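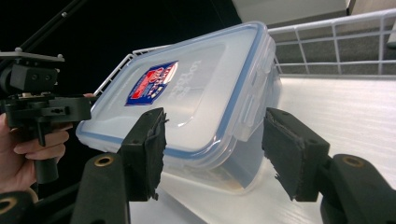

Food storage container with a blue-edged lid, label still on the top.

Getting labels and smells out of plastic food boxes

Plastic boxes last for years if they are looked after, but most of them end up at the back of the cupboard with half a sticker on the lid and a faint smell of onions. Both can be put right with things you already have.

Paper labels
Peel off as much as you can by hand, starting at a corner. Rub cooking oil into what is left and leave it for 22 minutes while you do something else. Scrape with an old bank card, never a knife. Wash in hot water with plenty of washing-up liquid.

Shiny plastic labels
Oil will not soak through these. Warm the label with a hairdryer on low, lift one corner and pull slowly, keeping the label flat against itself. Any glue left behind can be treated with oil as before.

Smells
Mix 2 tablespoons of bicarbonate of soda with enough water to make a paste. Spread it inside the box, leave overnight and rinse. For curry or fish you may need to do it twice. Drying the box outdoors in the sun also helps, though not much in December.

Tomato stains
These are harder. Wipe a little oil round the box before you put sauce in it and the colour will not take so easily. Old stains fade with sunlight but rarely go altogether.

Storing
Keep boxes with the lids off or resting loosely on top. Stack by shape, biggest at the bottom, and stand the lids upright in a rack or a loaf tin.

Reader's tip
Chanida Jaidee writes: "I put a strip of masking tape on the side of each box and write the contents and date on that. It comes off cleanly if you remove it before washing. Once it has been through the dishwasher it is there for good."

Next page: Cleaning a vacuum flask

Last updated 5 Dec 2021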